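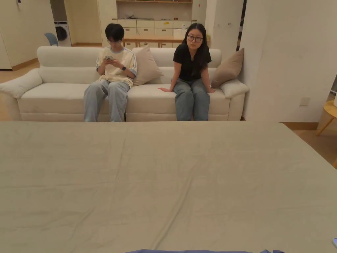

The sheet spread out in front of the sofa.

My sister had said she would come with me to the open day and then her knee was bad, so I went up to Altov on the 185 by myself, with a sandwich in my bag in case there was nothing to eat, and a cardigan, and the leaflet. I had kept the leaflet on the fridge since April. Come and meet Ignacio, it said, and underneath, in smaller letters, that Ignacio folded sheets.

Now I folded sheets for a living for the better part of my life, at the Vamcombe laundry down by the goods yard, where the hotels sent everything, and I don't suppose there were many people reading that leaflet who felt as personally addressed by it as I did. My sister said I was going up there to be rude to it. I said I was going up there to look.

I had expected a factory, I think, or something like a garage. Jotero had done theirs up like somebody's home, and a good deal tidier than mine. They had a long cream sofa with great padded arms, and a wall of white drawers behind with a yellow note stuck on one of them (I did want to read that note, and never got near enough), and even a washing machine tucked into a corner of its own. You wanted to take your shoes off. I asked the girl on the door if I should and she said no, no, please keep them on, and gave me a sticker.

We were let in a few at a time and told to stand wherever we liked so long as it wasn't on the side with the red tape. There was a sheet laid out, a pale sandy sort of colour, and I'll say this for them, it was a proper big one. On the sofa on the far side of it were two young people in glasses who plainly worked there, or I took it that they did. The lad was bent over his telephone, holding it in both hands the way my grandson does, as if it might get away. The young woman was right on the edge of her cushion with one hand pressed flat beside her, looking straight across that sheet, and I thought, well, you're the one who has been up all night with this.

I knew the look, you see. When we had a new girl on the big roller at Vamcombe, whoever had trained her would stand just like that at the end of the line, not saying a word, doing every movement along with her in the shoulders.

A man with a clicker told us that Ignacio had folded 2,000 sheets since the winter. Everybody made a pleased noise. I did the sum on the way home and it isn't very many, we'd have done that by the Easter rush and been back for our tea, but I made the noise too, because she was sitting there.

Then it began, and it was slow! Goodness, it was slow. It leaned over and had a look, and thought, and leaned back again. It took hold of a corner and let go of it. A little boy beside me asked his father if it was broken, in that carrying voice they have, and the father said it was concentrating. There was a crease running slantways right across the middle of the sheet, and I could see it was going to be trouble, and so it was. It brought the one side over and the crease came with it and the whole lot sat up in a ridge like a badly made pie.

"It wants to go back and smooth," I said. I hadn't meant to say it out loud.

The man with the clicker said that questions would be at the end. But the young woman had heard me, and she leaned round and said, "Smooth from where?"

So I told her. I told her you never smooth from the edge because you only push the trouble into the middle, you start in the middle with the flat of your hand and you chase it out to the side nearest you, and if it's a real old fold that has been in since the press you don't fight it at all, you turn the sheet so it falls along your own fold and there it is, gone, you've used it. I did it in the air for her. I felt a perfect fool, a woman my age with a sticker on her cardigan, stroking nothing. She had got up by then. She asked if I would mind very much doing it on the sheet.

They stopped the machine, and there was some muttering with the man about the timetable, and I put my bag down on a little round table they had by the wall and went and did it. It came back to me before I had even thought about it. Your hands go out and your chin comes down to hold the hem, only I remembered in time that it wasn't my sheet and kept my chin to myself. The lad put his telephone away for that. He asked me to do it again more slowly and I said that I didn't know if I could, it has a speed that it goes at, but I tried, and it came out worse, and they both seemed extremely interested in that as well.

I did it two more times. Then the next lot of people were let in, and I had to find my bag.

There was tea in the corridor, so I needn't have brought the sandwich. The young woman came out while I was having mine and asked if I could come up again one morning, they'd pay my bus and something for my time, and were there other ladies from the laundry still about? I said there were a few. One of them was left-handed, I told her, and folded everything the wrong way round, and was faster than any of us. She wrote that down and underlined it.

I rang my sister from the bus stop and she asked me whether I had been rude to it. I said it was a bit heavy on the corners.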